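Gripper trials: the left hand is winning (for now)

January was supposed to be a quiet month in the Rinstead workshop. Then the second hand came in on loan from Turnik, and Concetta Russo had both arms wired up before lunch! Since then we've been running them side by side on the same table, with the same controller and the same pile of awkward stuff, and I don't remember the last time so many of us found reasons to stand there and watch.

The question is simple enough. For sorting light packaging, do we want plain jointed fingers or a proper multi-fingered hand? Rosario Pace wrote a short pick-and-drop routine in Nomis, 80 attempts for each side, and we started with crumpled paper, which sounds easy until you try it. It squashes, it rolls, and it never has the same shape twice.
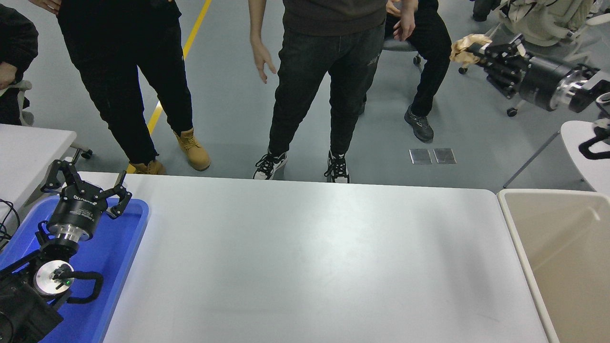

What surprised me is how much the approach angle matters. Coming in flat, the hand on the right-hand arm tends to nudge the paper along before it closes. Tip the wrist down by 11 degrees and it's a different machine altogether (Concetta found this by accident, and is very pleased with herself). The jointed fingers on the left care much less about angle, but they want the position spot on, so the camera calibration has to be good.

Plastic bags are next, and I can't wait. They're thin and shiny, and the depth readings go all over the place. Rosario has pulled 1,418 old grasp logs from the Caputo project to see which settings are worth trying first.

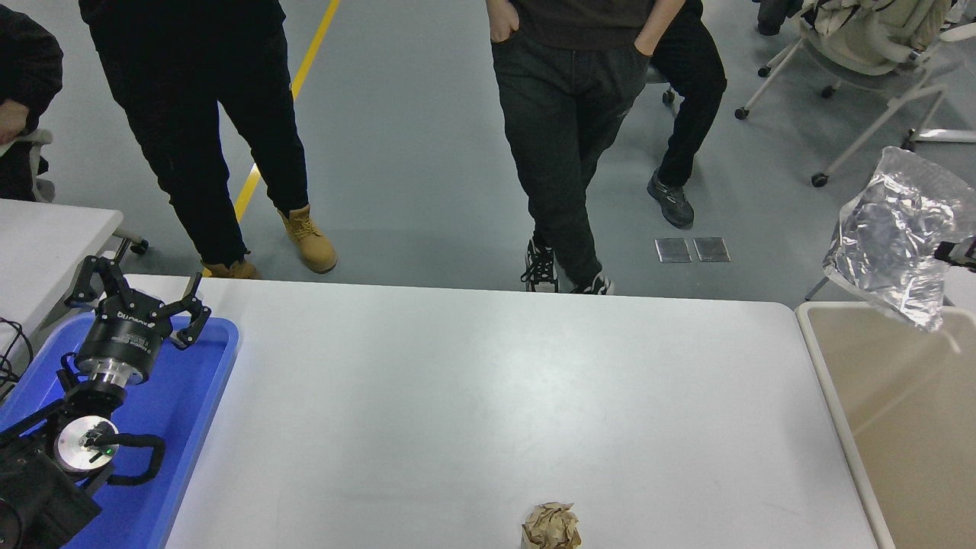
Paper ball on the table, clear bag over the bin, left arm at rest in its blue tray.

Full numbers for both sides go in the next issue, along with the wrist settings for anyone who wants to copy them. If you have packaging that drives your own gripper crazy, drop a bagful at Concetta's desk.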